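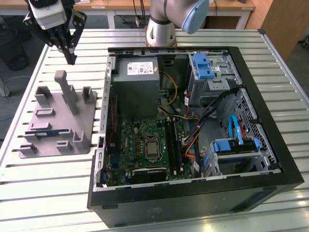 Elango Namboodiri
Responsable de demostraciones, taller de robótica de Kemelness

2 de enero de 2025

Buscamos participantes para la jornada de puertas abiertas del taller de Kemelness. La convocatoria es para personas que desmontan, reparan o reciclan ordenadores como parte de su trabajo, y también para quienes se están formando en ello. Durante la visita verán a los robots trabajar en una torre de sobremesa abierta y en sus módulos de memoria, y después nos dirán qué harían ellos de otra manera.

No hace falta saber programar ni haber trabajado antes con robots. Sí pedimos haber abierto unos cuantos ordenadores y tener opinión sobre cómo se hace. En la edición anterior vinieron sobre todo ingenieros y las conversaciones acabaron girando en torno al software de control. Esta vez queremos oír a la gente de banco y destornillador.

Qué se hará durante la visita

La sesión dura media jornada. Empieza con una presentación corta en la sala de Tierney, en la planta baja, y sigue en el taller con la demostración. Cada grupo estará formado por nueve participantes y una persona del equipo. Se puede preguntar en cualquier momento, salvo mientras el operador esté dando una orden al robot.

La demostración se centra en la manipulación de memorias: sujetar el módulo, orientarlo y acercarlo a la ranura. Es una tarea que un técnico hace en segundos y casi sin mirar. Para un brazo robótico tiene más dificultad, porque la pieza es estrecha, el espacio entre cables es reducido y hay que controlar bien la fuerza. Nos interesa que los participantes se fijen en el agarre y en el ángulo de entrada.

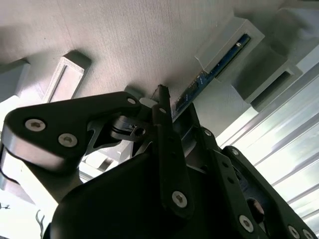
Al terminar habrá un turno de práctica. Quien lo desee podrá manejar el robot a distancia durante unos minutos, con un monitor del taller al lado. El turno es voluntario y se puede participar en el resto de la jornada sin hacerlo. Después se rellena un cuestionario en papel y se cierra con una conversación de grupo, de la que tomaremos notas.

A quién buscamos

Técnicos de reparación o mantenimiento informático, en activo o jubilados.
Personal de plantas de reciclaje de aparatos electrónicos.
Alumnado de formación profesional de informática o electrónica, mayor de edad.
Docentes de esas mismas especialidades.

Se valorará la experiencia con equipos de sobremesa de oficina, que son los que usamos en las pruebas. Reservamos 5 plazas para alumnado. Los empleados de Roltex y sus familiares no pueden presentarse, ya que la empresa colabora en la organización.

Qué ofrecemos

La participación no está remunerada. Se abona el transporte público de ida y vuelta, previa entrega de los billetes, y hay comida para todos los asistentes. Quien necesite un certificado de asistencia debe pedirlo al inscribirse. En septiembre enviaremos a los participantes un resumen de los comentarios recogidos, sin nombres.

El proyecto en el que se enmarca la jornada se llama Fuvdale y estudia el montaje y desmontaje de componentes informáticos. Hasta ahora hemos registrado 1.763 intentos de inserción de memoria, y el objetivo de esta fase es llegar a 2.000. Los comentarios de los visitantes se usarán para decidir qué tareas se añaden después - los conectores de alimentación y los discos duros son las dos candidatas por el momento.

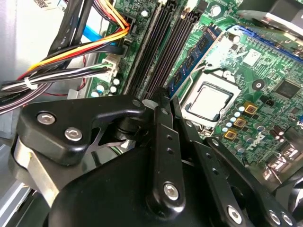
Normas del taller

Hay que venir con calzado cerrado y el pelo largo recogido. No se permiten pulseras, anillos ni cordones colgando durante el turno de práctica. Los brazos se paran siempre antes de que alguien se acerque a la mesa, y es el monitor quien da el aviso. Se pueden hacer fotos del equipo, pero no de las pantallas ni de otros participantes sin su permiso.

El taller está a pie de calle y es accesible en silla de ruedas. Si necesita alguna adaptación, indíquelo en la solicitud.

Cómo inscribirse

Las solicitudes se entregan en la recepción de Kemelness o se envían por correo postal a la misma dirección, a la atención de Elango Namboodiri. Deben incluir nombre, teléfono, ocupación y unas líneas sobre la experiencia con ordenadores de sobremesa. No hace falta adjuntar currículum.

Llamaremos a las personas seleccionadas para acordar el turno, de mañana o de tarde. Las demás quedarán en lista de espera por si hay bajas - en la edición anterior las hubo, y se cubrieron todas.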